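Conditioning Oats Before Flaking: Notes From the Rocha Line

5 April 2024 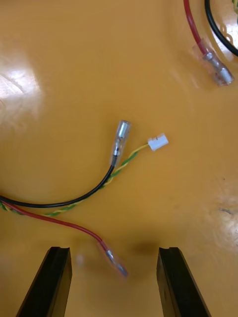

A black wire ending in a spade connector with a clear sleeve, on an orange-yellow surface.

The purpose of this post is to set down the procedure now followed at the Rocha site for the conditioning and flaking of oats, and to record the changes made to it over the past season. Readers who followed the earlier posts on malted barley will find the layout familiar. The grain is different, and several of the assumptions that served well for barley had to be abandoned.

Oats are received dehulled, as whole groats. Each lot is sampled on arrival and checked for free hulls, broken kernels and foreign seed. A lot with a high proportion of broken kernels is set aside for flour. Broken pieces take up water faster than whole groats, and when the two are steamed together the flakes leave the rolls uneven, with soft fragments clinging to firm ones. For some time we tried to correct this with a shorter steaming period, and the results were poor on both counts.

Heat treatment

Oats contain more fat than most cereals, together with an active enzyme that breaks the fat down once the kernel is damaged. If the enzyme is left active, the finished flakes develop a bitter, soapy taste in storage. Steam treatment before rolling is therefore a required step, and it must be completed before any cutting takes place. The first trial batches at Rocha were cut before steaming in order to save time. They tasted sound on the day of production and had to be withdrawn from the storage trial soon afterward.

The groats pass through a vertical steamer at atmospheric pressure and are held there for 22 minutes. The temperature of the grain is measured at the outlet and kept above 98 °C. The reading on the steam supply is recorded as well, but it is not accepted as evidence that the grain itself has reached temperature. On cold mornings the difference between the two can be considerable, and the operator is expected to wait for the outlet reading to settle before opening the gate to the rolls.

Steaming also softens the groat so that it will flatten without shattering. Grain that enters the steamer very dry should be dampened first and allowed to rest in a covered bin. We use clean water at room temperature, added by a fine spray while the grain is moving. Water poured into a standing bin collects at the bottom, and the lower layer will be spoiled for flaking.

Rolling

The rolls are set according to the product required. Thick flakes keep their shape in the bowl and need a longer cooking time. Thin flakes, which are made from cut groats, soften quickly in hot milk and are better suited to instant mixes. The Grudley rolls in use at Rocha are smooth and run at equal speed. A difference in speed between the two tears the surface of the flake and produces a great deal of dust.

The gap is checked at both ends and in the middle at the start of every run, and again after the rolls have warmed. It is good practice to take flakes from across the full width of the discharge and measure them separately – an average taken from one handful will hide a worn roll for weeks. Feed must be even across the full length. If the feed gate is partly blocked, the grain crowds to one side, and the flakes from that side will be thick regardless of how the gap has been set.

Drying and cooling

Flakes leave the rolls warm and damp. They are carried on a perforated belt through a stream of filtered air until their moisture falls below 11 percent. Cooling follows at once on the same belt. Flakes packed warm will sweat inside the bag, and the moisture gathers under the seal, where mold is first noticed.

The layer on the belt should be kept shallow. During the winter we increased the depth in order to raise output, and 103 bags from that period were held back when the center of the layer proved to be above the limit. The former depth was restored.

Storage trial

Two packaging materials are now being compared. The first is the plain paper sack used until last year. The second is the lined sack supplied by Irnero, which is more costly and somewhat harder to close by hand. A total of 80 sacks of each type have been placed in the same storeroom, and samples are drawn from both for tasting, moisture and odor. At the last tasting, the flakes from the lined sacks were judged slightly fresher. The difference was small, and no change of supplier is proposed on the strength of it.

The next lot to be processed is of the Nuvside variety, a plump groat with few free hulls. Almost 726 kilograms have been reserved for the purpose. The lot will be run in May at two roll settings, with the steaming period left unchanged, and the thickness readings will be posted once both runs have been sifted and weighed.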